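# Zandau hand-guiding kit, two weeks in

Aug 9, 2020
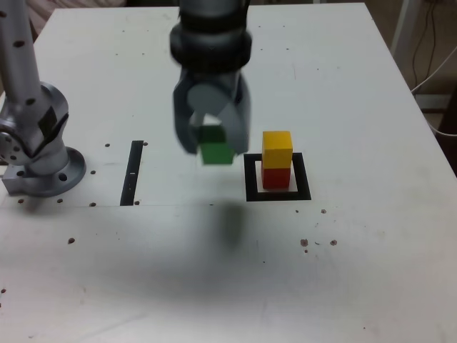

I bought the Zandau kit to record block-stacking demonstrations without writing a motion script for every small change. You get a clip-on handle with two buttons, a small remote with a thumb stick, and the recording software. Mine took an afternoon to set up, most of it spent on the network settings.

There are two ways to teach. In hand mode you hold the handle, squeeze the top button, and push the arm where you want it. In remote mode you stand back and steer with the stick. Both save to the same file type, so you can mix them in one set.

**Hand mode** is the better half. The arm feels light through big moves, and lining up over a stack is easy once you learn to let your elbow rest. Small wrist turns are stiffer than I'd like. The button that closes the fingers is right under your thumb, and I closed them early more than once. Montri Thammasiri, who shares the bench with me, has larger hands and found the handle cramped after 15 minutes.

**Remote mode** is slower. The stick has two speed settings, and the slow one is the only one I'd use near a stack. Up and down are on a separate rocker switch, and it took me days to stop pressing it the wrong way. The recordings are cleaner, though -- no hand in the camera view, and fewer little wobbles on the way down.

I recorded 200 demonstrations of cubes going into a taped square, most of them in hand mode. The software handled that fine. Scrubbing through a recording and trimming the dead time at the start is quick. Deleting a bad take is not: you have to close the session, open the file list, and confirm twice. The manual says a project can hold 1000 takes, but I haven't gone near that.

A few smaller things:

- The handle clamp needs its own hex key. Don't lose it.
- The remote cable is too short for a full-size table. I added an extension from Tesberg and it works.
- Gripper force is set once per session. If you switch from hard cubes to something soft, you start a new session.
- Email support was good. Apinya Kaewmanee answered both my questions within a day.

I tried the Firano kit last year, and its remote was nicer to hold, but it had no hand mode at all. For tabletop pick-and-place I'd take the Zandau. If you only plan to work by remote, try the stick before you pay for it.

Four stars. I'd give it the fifth for a proper delete button.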